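Capítulo 4. Primeira utilização e regulação do seu micro-ondas Monico de dois botões

Se chegou até aqui, é porque o aparelho já está fora da caixa, pousado numa superfície firme, e com os calços de transporte retirados (se ainda não os retirou, volte por favor ao capítulo 3, que nós esperamos por si). Vamos agora pô-lo a trabalhar pela primeira vez, com calma, e depois aprender a aquecer coisas pequenas e delicadas, que são as que mais desgostos costumam dar.

4.1 Antes de ligar à tomada

1. Verifique se o prato de vidro assenta bem no anel giratório. Rode-o com um dedo: deve dar a volta completa sem saltar nem raspar.
2. Deixe livre o espaço atrás e por cima do aparelho. As grelhas de ventilação não podem ficar tapadas por panos, caixas de cereais ou aquele correio que todos nós vamos empilhando em cima dos eletrodomésticos.
3. Abra e feche a porta duas ou três vezes. Deve ouvir um estalido nítido do trinco.
4. Ligue a ficha diretamente à tomada da parede, sem extensões nem tomadas triplas.

Cuidado: não ponha o aparelho a funcionar vazio, nem sequer por uns segundos, só para ver se a luz acende. Para experimentar, use sempre um copo com água.

4.2 O ensaio com água

1. Encha um copo próprio para micro-ondas com água da torneira, até meio, e coloque-o no centro do prato.
2. Feche a porta e escolha a potência máxima no botão da potência.
3. Rode o botão do tempo até à marca de um minuto. O aparelho arranca sozinho.
4. Quando tocar a campainha, abra a porta e espere um pouco antes de pegar no copo, com uma luva ou um pano seco.

Se a água estiver morna ou quente, está tudo bem, e pode passar adiante. Se continuar fria, repita o ensaio uma única vez; se o resultado for o mesmo, desligue a ficha e veja a tabela de avarias no capítulo 9.

Nota: nas primeiras utilizações pode notar um ligeiro cheiro a novo. Areje a cozinha e deixe a porta do aparelho entreaberta durante 24 minutos depois de cada uso, até o cheiro passar.

4.3 Aquecer porções pequenas

Uma fatia de queijo, um bocado de omelete, meia torrada: são alimentos que aquecem muito depressa e que passam de frios a borrachudos enquanto vamos à gaveta buscar um garfo! O segredo, se é que lhe podemos chamar assim, está em baixar a potência e em não ter pressa.

1. Escolha um prato raso, sem rebordos dourados ou prateados.
2. Coloque o alimento bem ao meio do prato, sem o dobrar.
3. Regule a potência para média ou média-baixa.
4. Marque o tempo mais curto. Para marcar menos de dois minutos, rode primeiro o botão para lá dessa marca e depois traga-o para trás até ao ponto desejado.
5. Abra, toque no alimento com a ponta de uma faca e, se for preciso, dê-lhe mais dez segundos. 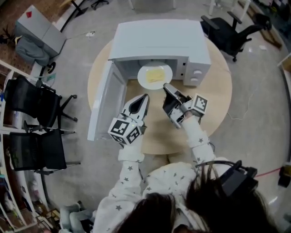
Morena Donati escreveu-nos a propósito deste último ponto: em casa dela, dez segundos a mais já são demais para o queijo, e por isso passou a parar a meio, deixar repousar com a porta fechada e só depois decidir. Diz também que o pão fica melhor se for aquecido à parte e que junta as duas coisas só no fim, já à mesa.

Temos de lhe dar razão quanto ao repouso. O calor continua a espalhar-se pelo alimento depois de o aparelho parar, e meio minuto de paciência faz muitas vezes o mesmo que uma segunda volta do botão. Com o pão, experimente as duas maneiras e fique com a que lhe souber melhor.

Cuidado: não aqueça ovos inteiros com casca, nem ovos cozidos já descascados. Podem rebentar, e às vezes só rebentam quando lhes tocamos com o garfo. As gemas devem ser picadas com um palito antes de irem ao aparelho.

4.4 A porta

A porta pede algum espaço para abrir por completo, de modo que convém não encostar o aparelho a uma parede do lado das dobradiças. Não pendure panos na porta aberta e não se apoie nela. Se o vedante tiver migalhas ou gordura, limpe-o com um pano húmido e uma gota de detergente da loiça, e seque bem.

Cuidado: se a porta estiver empenada ou não fechar até ao fim, não utilize o aparelho. A reparação deve ser feita por um técnico autorizado.

4.5 Depois de cada utilização

1. Confirme que o botão do tempo voltou ao zero. Se tirou o alimento antes da campainha, rode-o à mão.
2. Limpe os salpicos enquanto o interior ainda está morno, que saem muito melhor.
3. Lave o prato de vidro à mão ou na máquina, mas deixe-o arrefecer primeiro.

Para encomendar um prato ou um anel de substituição, indique a referência 176 (prato) ou 62 (anel) ao serviço de peças Grekura. No capítulo 5 tratamos da descongelação.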